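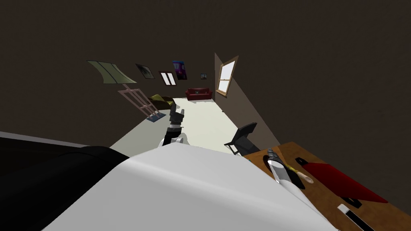
Search news and downloads Go

Tundwood releases version 5 of Denard motion planning software

New release plans both arms of a two-armed robot together and checks the tabletop before each reach

Tundwood has released version 5 of Denard, its motion planning software for two-armed mobile robots. The release is available to licence holders from Tuesday.

Earlier versions planned each arm separately and resolved conflicts by pausing one of them. Version 5 treats the arms and the body as a single system. A path is accepted only when every link keeps its set distance from the other arm, the body and any known object.

The table model has been rewritten. Knives and other thin objects lying flat were previously merged into the table surface when their height fell below the depth threshold. Denard now stores them as separate items, each with its own outline and clearance. Blades can be given a larger clearance than handles, and the planner will approach from the handle side where a path exists. If none is found, it returns an error code and leaves the arm where it is.

Testing was carried out in simulation using Flostden, the company's library of furnished rooms. The test set contains 3187 tasks in 19 room layouts, including living rooms with chairs, sofas and lamps near the work area. Camera tilt is varied between runs so that the perception module does not rely on a level view of the floor.

"Most of the faults reported to us came from the last few centimetres above the table," said Gitau Gachanja, head of planning software at Tundwood. "We spent 7 months on that part of the code. The interface has hardly changed, and existing task files will load."

Joint limit files from version 4 must be converted with the tool supplied. Support for the older Massawe controller is limited to single-arm use in this release. Release notes and the Flostden room files are in the downloads area.

Contact Tundwood press office | Copyright Tundwood. All rights reserved. | Back to top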